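Skorkby water notice lifted, but Nestamlow must wait

Boil notice is off for Skorkby. Came through just after 7am on Saturday, by text for those signed up and by card through the door for everyone else. Nestamlow is still on it, and will be until at least two clear sets of samples come back.

The notice covered 1054 homes when it went out, after a routine check at the Britar pumping station showed bacteria where there shouldn't be any. Low levels, the water company said, but over the limit. Of those homes, 375 are in the Nestamlow end of the valley and those are the ones still boiling. The rest can go back to the tap.

Before you do – run the cold kitchen tap for a few minutes first. Chuck any ice made during the notice. Same for water in fridge filters, coffee machines, the jug you filled on Tuesday and forgot. Houses with a storage tank in the loft should let it run through fully before drinking from upstairs taps.

Why the split? Skorkby was moved over to the Mousavi main early in the week, which comes from the reservoir side and never touched Britar. Nestamlow can't be switched. Its only feed is the old line up the hill, laid before the estate was built, and the link pipe talked about for years has not been started. Expect that to come up again at the parish meeting, which has been moved to the school hall as the usual room won't hold everybody.

Bottled water is still being handed out at the Nestamlow bus turning circle, 8am to 8pm. Some 478 packs went on the first day and there was a queue back to the chapel by teatime. Quieter since. Bring a bag or a trolley, packs are heavy and the car park is closed to cars while the lorry is in. Anyone who can't get there should ring the number on the card and ask for doorstep delivery – you do not need a doctor's letter, whatever has been said on the village page.

The primary school stayed open all week with bottled water in classrooms and a cold menu. Packed lunches again on Monday. The nursery is doing the same. Both cafes in Skorkby say they will be serving hot drinks as normal from this afternoon, the chip shop from tonight. The leisure pool was never affected but has had a lot of calls, so to be clear, it is open.

On money. The company says Nestamlow households will get an automatic credit on the next bill, no need to claim. Skorkby households to, but for fewer days. No amount given yet. Businesses have to fill in a form and keep receipts, and traders we spoke to were not impressed with the form, which runs to several pages and asks for last February's takings.

As for how long, the answer is that it depends on the testing. Samples are taken from taps at either end of the line, and any growth takes time to show, so results can't be hurried. If a set comes back bad the count starts again.
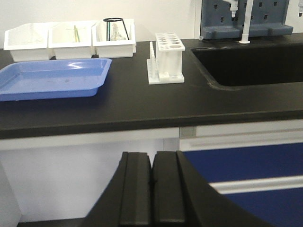

Laboratory bench with glassware and a blue tray.

Cause still not confirmed. Heavy rain getting into a chamber at Britar is the likely one, according to the company, and the chamber has been drained and relined. A fuller report is promised but no date for it. The station stays shut in the meantime, with tankers topping up the Nestamlow line overnight. Residents on the hill road have been asked not to park on the bend so they can get round.

Next update is due at 6pm. We will add it here when we get it.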